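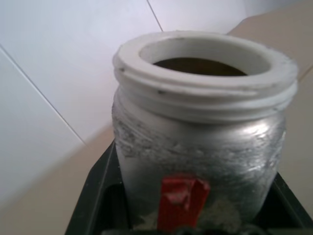

Szilágyi Grarkier is looking for a plumbing and drainage designer to join our building services office in Sunton, and we would be glad to hear from you even if your background doesn't line up with every word of this notice. We design the pipework, heating and ventilation for schools, clinics, small hotels and the occasional swimming pool, mostly within a couple of hours' drive. A good deal of our work is in older buildings where the drawings stopped matching the pipes decades ago, so we like people who enjoy looking closely at ordinary things. If you are the sort who picks up an open jar with a white threaded neck and starts wondering how the thread was formed and what kind of seal the lid would make, you will find plenty of company at our lunch table.

The biggest job on your desk for the first year or so will be the Morach school renovation. It's a two-story building that stays open to students the whole time we are working on it, and the domestic water system is being replaced one wing at a time. There are 190 fixtures to connect, a kitchen that can't lose hot water during the school day, and a crawl space you will get to know better than you might wish (we provide the coveralls and the knee pads!). The preliminary layout is finished and the owner likes it. What's left is the sizing, the riser diagrams, the fixture schedules, and a lot of friendly back-and-forth with the structural engineers over where the pipes may pass through the beams.

## What you would be doing

- Sizing water, waste, vent and storm piping, and writing down how you got there
- Preparing drawings and schedules for permit and for bidding
- Visiting sites to measure what's there, usually once or twice a week
- Answering contractors' questions during construction, by phone more often than by letter
- Helping our electrical and mechanical people keep the ceilings from getting too crowded

## What we hope you bring

Three years or more of plumbing design for commercial or public buildings would be ideal. If you came up through the trade and moved over to the drawing side, please apply; two of our best designers did exactly that. You should be comfortable in a building modeling program, though we don't much mind which one you learned on, and you need a driver's license. A professional engineering license is welcome but not required for this position, and if you are working toward one we will pay the exam fees and give you paid time to study.

## Hours, pay and the rest

The position is full time, with a start in August if that suits you. Core hours are 9:30 a.m. to 3 p.m. and you can arrange the rest around your own life. Mileage to sites is paid at 65 cents, health coverage begins on your first day, and the salary depends on experience, so we'll talk about it openly in the first conversation.

To apply, send a resume and two or three sheets of drawings you're fond of to the Sunton office, and put reference 2622 on your letter. Please take any client names off the drawings first. The first interview lasts 60 minutes, and a second visit includes a walk through one of our sites, so wear shoes you don't mind getting dusty.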